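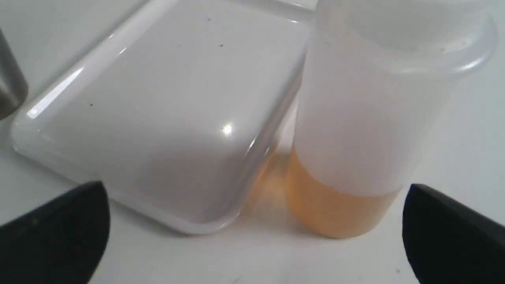
Bindery notebook, 5/29/25

Olaniyan ledger, paste tests, and the warping problem again

Boards came out of the press this morning and two of the three are bowed. Same direction as last time, fore edge curling up away from the text block, so you could rock the book on the bench like a little boat. I was so sure I'd fixed it! Writing everything down while I'm still annoyed, and then maybe I'll find the thing I'm doing wrong by reading my own handwriting next week.

For anybody in the shop who picks this up cold: the Olaniyan ledger is the rebind with the broken spine and the nice marbled edges. 204 pages, ledger paper, sewn on tapes, pages all present and mostly clean apart from a brown tide line through the last two sections. The customer wants it usable, flat opening, cloth case, keep the old label if we can. I'm making dummy cases first and trying them on a blank block the same thickness before anything touches the real book.

What I did for the three dummies

All three used the same gray board from the offcut rack, same thickness, cut the same afternoon. Covering was the dark green Wanero cloth, paper backed, which I love the look of and am slowly learning to hate the behavior of. Endpapers were the cream Tutitz stock.

Dummy A: straight PVA on the cloth, straight PVA on the pastedown. Quickest by a mile. Bowed.

Dummy B: PVA on the cloth, wheat paste on the pastedown. Bowed too, but less, and in a gentle way that might calm down with time. The pastedown has a couple of small bubbles near the joint where I got impatient with the bone folder.

Dummy C: half and half mix on the cloth, wheat paste on the pastedown, plus a lining of plain paper on the inside of the board before casing in. Flat! Or flat enough that I had to get the steel rule out and look for light underneath, and there was only a sliver at one corner.

So C wins, but C also had the extra lining, and I changed two things at once like a goof. I can't say whether it was the mix or the lining that did it. My money is on the lining. The whole game with boards is that whatever pulls on the outside has to have something pulling back on the inside, and the Wanero pulls hard as it dries. PVA stretches the cloth less going on because there's less water in it, so I'd have guessed A would come out okay. It did not.

Grain direction, and yes I checked it

I checked the grain on the boards by flexing and on the endpaper by tearing a strip and by wetting a corner to see which way it rolled. Boards run head to tail. Cloth warp runs head to tail. Endpapers - and here's where I went a bit quiet - also head to tail on the sheets I used for B and C, but I cut the endpapers for A from a different packet, and when I dug the offcut out of the bin and tore it, it tore clean the wrong way. So A was doomed from the start and tells me nothing much. I've drawn an arrow on that packet in fat pencil. If you take sheets from it, the arrow is the grain, please believe the arrow and not the label.

That makes B the only real bowed one. I feel better.

Paste recipe as of now

I keep changing this and then not being able to find the version that worked, so, the current one:

100 grams of cold water in the pan first, and 32 grams of wheat starch whisked into it until there are no lumps. Let it sit while you make coffee. Then a second lot of cold water, same amount again, whisk, and put it on a low heat. Stir all the time. It does nothing for ages and then it goes from milk to glue in the space of one yawn, and after that I keep it going another ten minutes with the spoon moving the whole while. It should turn glossy and a bit see-through and fall off the spoon in blobs.

Tip it out to cool with a piece of plastic wrap right on the surface so it doesn't skin. When it's cold, push it through the sieve twice. The first pass is horrible and you'll wonder why you bother. The second pass is lovely.

For pastedowns I thin it with a splash more water till it brushes like yogurt. For the spine linings I leave it stiff. Yesterday's batch was a touch too thin for the spine, the lining slid around on me and I had to hold it with my thumbs like I was taking somebody's pulse.

The batch keeps for a few days in the fridge at the back. I'd rather make a small one fresh than trust an old one, and if it smells even slightly like a gym bag, out it goes.
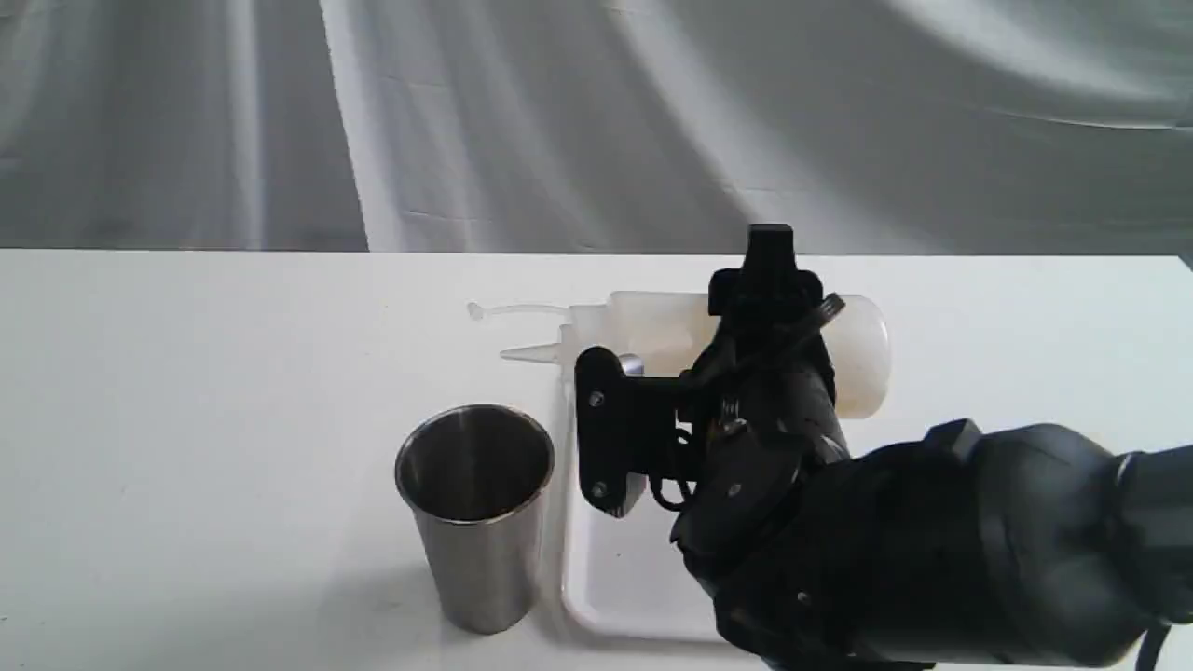
Squeeze bottle lying on its side, steel cup standing to the left.

Drying times

I think I've been pulling things too early. The old habit was overnight and out, and that was fine in winter with the heating on, when the air in here was dry as toast. Now it's late May and we've had rain all week and the blotters come out limp. I swapped blotters three times on dummy C (first after twenty minutes, then an hour, then before I went home), and only once on B. So that's a third thing I changed, good grief.

For the next round everybody gets the same blotter changes no matter how late it gets, and everything stays under weight for two full nights. I've cleared the shelf under the window for it, where the bricks are. The wrapped bricks, please, the bare ones leave red dust on the cloth and it does not come off the Wanero, ask me how I know.

The humidity dial on the wall says 50 and it has said 50 since I hung it up, rain or shine, so I've stopped consulting it. Might pick up another one when I go into Indport for the linen thread.

The label

I got it off! I'd been putting this off for days. It's the small leather label from the old spine, red gone to brown, with the gold still hanging on in most of the letters. I worked a thin spatula in from the tail end, where it was already lifting, and went so slowly that my tea was stone cold by the time I got to the top. One crumb came away at the lower left corner and I've saved it in a folded bit of tissue clipped inside the job envelope. The back of the label is powdery. I want to consolidate it before it goes anywhere near adhesive, and I'd like to do a trial on scrap leather from the same sort of period first. There's a box of dead spines on the top shelf that will do nicely.

Where to put it on the new case is still open. I like it sunk into a shallow recess so that the edges don't catch when the book goes in and out of a shelf. That means cutting the recess into the spine lining before covering, which I have done exactly once and made a mess of. Could also go on the front board, flat, where it would be much safer and look slightly wrong. Will ask the customer, with a sketch.

Sewing

Not much to report. Took the tide-lined sections down and guarded the two worst folds with thin tissue. The original sewing holes are in decent shape so I'm reusing them and not punching new ones. Thread is the thinner linen, I tried the thick one on the blank block and the swell was ridiculous, it looked like a doorstop.

Waxing the thread properly makes such a difference and I always forget until the first tangle. Run it over the cake, then through a folded scrap of paper to take off the extra. My shoulders want it noted that the sewing frame is too low on the new bench. Going to put it up on a couple of offcuts of board.

The tapes I had in the drawer are a hair wider than the old ones and the station holes don't quite take them. Fine on the blank, not fine on the real thing. Either I trim them, and they fray, or I order the narrower size from Tutitz along with more cream paper. Ordering. It'll hold the job up a few days but there's plenty to get on with.

Next round of dummies

Dummy D: PVA on the cloth, inner lining, paste on the pastedown.
Dummy E: mix on the cloth, no lining, paste on the pastedown.
Dummy F: same as C all over again, to see if it repeats.

All boards from the one sheet this time, all endpapers from the packet that tears the right way, blotters changed on the same clock. I'll mark the letter on the inside of each board in pencil before covering and write it on a slip tucked in the joint as well. Last time I had to work out which was B by the bubbles.

If anybody wants the press in the next couple of days, shout first, the small one is free but the big one has D in it as soon as I've washed my brushes. Paste brush is the one with the string around the handle. It does not go in the PVA.

Shopping: narrow tapes, cream sheets, a fresh cake of beeswax, blotters if they have the heavy kind, new sieve (the mesh has come loose from the rim on one side and I keep finding little wires).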